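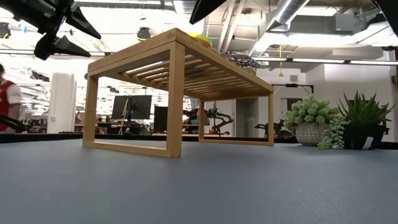
Slatted bamboo stand on a blue-grey tabletop.

I lost eleven games in a row to a deck with no dragons in it, and that's how I fell back in love with Drorkside.

If you missed it the first time, Drorkside was the card game everybody at my high school was mad for until everybody suddenly wasn't. You built a deck of 51 cards (yes, 51, the odd one is your Warden and it starts face up), you argued over the rules at recess, and you traded away things you'd regret later. I traded a foil Renier for a sausage roll and a go on somebody's skateboard. I still think about that!

Mine lived in a shoebox until April, when my cousin dragged me along to a casual night at McGrath, the games shop near her flat. I figured I'd sit there with my old dragon deck, flatten a few people and go home feeling seventeen again. Then I sat down across from Szabolcs Vörös, who was playing mud.

I mean that literally. His whole deck is built on the swamp cards from the Tosberg set, the ones we used to leave on the bus. Every one of them does something small and annoying. This one makes your creature arrive a turn late, that one makes you put a card back, and another just sits there costing you a coin every time you look like having fun. By the time my first dragon hit the table I had nothing left to feed it, and in Drorkside a hungry dragon turns around and eats your own side. I'd forgotten that rule. He hadn't.

"People read the big number in the corner and stop reading," he told me, shuffling up for another one. He's been tinkering with the same list for years and has swapped out more than 100 different cards along the way, all written down in a school exercise book with the cover hanging off. Some of the crossed-out ones have been put back in and crossed out again.

So of course I went home and tried to build my own. My first go was a straight copy and it was terrible, mainly because I play too fast and a mud deck wants you to wait. I'd throw down a Bog Toll on turn two just to feel busy, then have nothing when it mattered. The version I'm running now keeps the slow stuff but puts Renier back in the Warden spot (I had to buy one, don't ask what I paid, it was a lot more than a sausage roll). He lets you pull a swamp back out of the discard pile whenever your opponent skips a draw, and with enough tolls out they skip a lot of draws.

A few things I'd pass on if you've got a shoebox of your own. Leave out the Lanterns, they look like they fit and they don't. Play both Ferrymen, even though the second one feels like a waste. And go easy on the Tosberg commons that cost you cards, because the old 72-point limit still counts them as full price at most tables, which I think is daft, and I've said so to anyone who'll stand still.

I've won a few since. I haven't beaten Szabolcs. Last time I got him down to his final two points, with a Ferryman in hand and everything lined up – and he flipped over a dragon. One dragon, in the whole deck. He says it's been in there since the start.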